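Setting Back the Shoulder: Headspace, Barrel Life and the Cullinane Action

By Declan Dobson

The Cullinane Model 2 was never sold in large numbers. It was a turn-bolt target rifle with two forward lugs, a flat-bottomed receiver and a trigger that could be taken out as a unit, and it was bought mostly by club shooters who wanted something stiffer than a converted service action. Most of those still in use are on their second barrel. Several that have come up for sale lately are due for their third, and buyers are asking what a rebarrel involves.

The short answer is that it involves headspace, and that the Cullinane handles headspace in a slightly awkward way.

Headspace in a rimless bottlenecked cartridge is the distance from the bolt face to a fixed datum on the chamber shoulder. Too little and the bolt will not close on a full-length case. Too much and the case is driven forward by the striker, grips the chamber wall as pressure rises, and stretches just ahead of the web. A case that has stretched several times in the same place will part there. The shooter usually sees a bright ring first, and a bent wire run down inside the case will find the groove before the ring shows.

On most modern actions the barrel has a plain shoulder that tightens against the receiver face. The gunsmith cuts the chamber, checks it against a GO gauge, and takes a little off the shoulder if the reamer has gone too deep. The Cullinane has no such shoulder at the face. The breech end of the barrel bottoms on an internal ring inside the receiver, and the visible step at the front is cosmetic. It should stand clear of the receiver by the thickness of a sheet of paper. If it touches first, the barrel will feel tight on the vice and will still shift when hot.

This catches people. Fiachra Cronin, who has fitted barrels to these actions since the factory closed, keeps a drawer of tenons cut by other hands in which the front step has plainly been doing the work. "You can see the bright line where it met," he told me. "The breech end is still black. It never got near the ring." His own practice is to blue the ring, run the barrel in by hand, and look for an even transfer before any chambering is done. He wants contact over the full circle and will lap the ring if he does not get it, provided the lugs have already been checked.

Lug contact matters more than many owners suppose. The left lug on the Cullinane is partly relieved for the ejector, so it presents less area than the right. On a well-used rifle it is common to find the right lug polished and the left hardly marked. Lapping brings the two into line, but every pass moves the bolt rearward and adds to headspace. Lugs come first, ring second, chamber last. Done in any other order, the work has to be done twice.

The barrels themselves were bought in. Early rifles had button-rifled blanks from Fornenmont, and the later ones had cut rifling from a smaller shop whose name does not appear on the steel. Both wear in the usual place, immediately ahead of the chamber, where the throat develops a pattern of fine cracks and the lands begin to retreat. A shooter who seats bullets to a set distance from the lands can follow this with a comparator. One rifle I examined in May had been rebarrelled once, and the owner's notebook recorded the seating depth at intervals of 800 rounds. The figures moved slowly at first and then quickly, and group size at long range opened soon after.

Setting back is the cheaper alternative to a new barrel. The breech end is shortened, the tenon re-threaded and the chamber recut in fresher steel. On the Cullinane there is room to do this once. A second set-back brings the tenon thread into the taper, and the wall over the chamber becomes thinner than I would care to shoot behind. Cronin will not do it at any price.
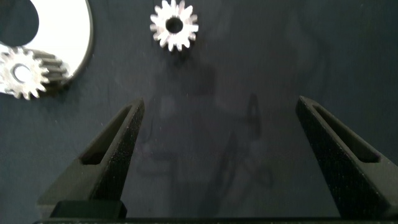

Dismantling the rear sight is the other job that tends to be put off until the barrel is out, and the Udia sight fitted to most of these rifles rewards some care. Its windage and elevation drums run on fine screws with a spring plunger under each, and the plungers leave quickly when the drums come off. Work over a dark, matt surface. Small bright parts are easy to find on one, and a silver spur gear lying flat on slate blue shows its teeth at a glance, whereas on a pale bench it would take some searching for. Clean the screws with white spirit, grease them lightly, and count the turns on reassembly so that the drums return to the same mechanical zero.

Backlash in the Udia is nearly always in the plunger spring and seldom in the thread. Replacement springs are no longer supplied, but the ones sold for the Jisto foresight have the same diameter and can be shortened by a coil. Test the result on paper. Shoot a group, wind on 21 clicks of left, wind them off again, and shoot a second group on the same aiming mark. If the two centres agree, the sight can be left alone.

Bedding should be checked once the new barrel is in place. The flat-bottomed receiver was bedded on aluminium pillars from the factory, with a thin skin of epoxy between them, and that skin breaks down under solvent. Slacken the front screw with a finger laid across the joint between barrel and fore-end. Any movement that can be felt is too much. The recoil lug should bear on its rear face only, with clearance at the front, sides and bottom, and tape is used on those faces when the compound is poured.

Owners who have held on to the original barrel should keep it with the rifle. It carries the first proof marks, and it will show the next gunsmith how the factory cut the tenon. Serial number 298, which I shot for two seasons, came to me with its old barrel wrapped in oiled paper at the bottom of the case, and the drawing from which my replacement was made was taken directly from it.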